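### 4.2 Lead times as quoted and as delivered

Purchasing managers, it is widely agreed, lie to their suppliers. They order double, hope for half, and cancel whatever turns up late. Our interviews give us no cause to revise this view. Of the 423 component orders placed by the four assembly plants in the Skidby sample, 17 were delivered on the date first promised, and three of those had been entered into the system after the truck arrived.

The larger puzzle is why suppliers kept quoting dates at all. Mokgethi and Carrillo suggest that a quoted date works as a kind of courtesy, like asking after someone's mother. Our data fit this reading rather well. When Skellholm, the largest distributor in the sample, moved its standard quote for voltage regulators from 20 weeks to "to be advised," orders went up. Buyers told us they took the new wording as a sign that the firm had started being straight with them.

We therefore treat the quoted lead time as a signal of mood and use the gap between order and goods receipt as our measure of actual delay. Partial shipments are counted at the date of the last carton. This choice punishes Rarance, a broker that liked to send a token reel of parts early and the rest the following season, and we are comfortable with that.

Double ordering was harder to pin down. Plants do not keep a ledger of orders they never meant to honor. Following Gauthier, we matched part numbers across distributors and flagged any pair placed within the same week for the same quantity. The method yields 1,471 suspect line items in the wider purchasing records, which Samer Kanaan, who checked them by hand, described as "a conservative number and a long January."

Finished goods suffered in an uneven way. A desktop computer needs every part on its list, and the part that holds it up is seldom the expensive one. Processors and memory get the headlines, while in our sample the usual culprit was a power controller costing less than the label on the box.

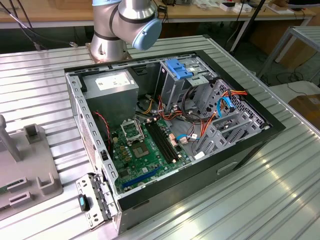 **Figure 3.** Desktop computer with side panel removed; the processor socket and memory slots are unfilled.

### 4.3 Who paid for the wait

Small buyers did, for the most part. Plants with annual contracts saw their prices rise once, at renewal. Those buying on the spot market saw them rise between the phone call and the invoice. Ndung'u reports the same pattern among repair shops, with the added detail that several had stopped answering the phone.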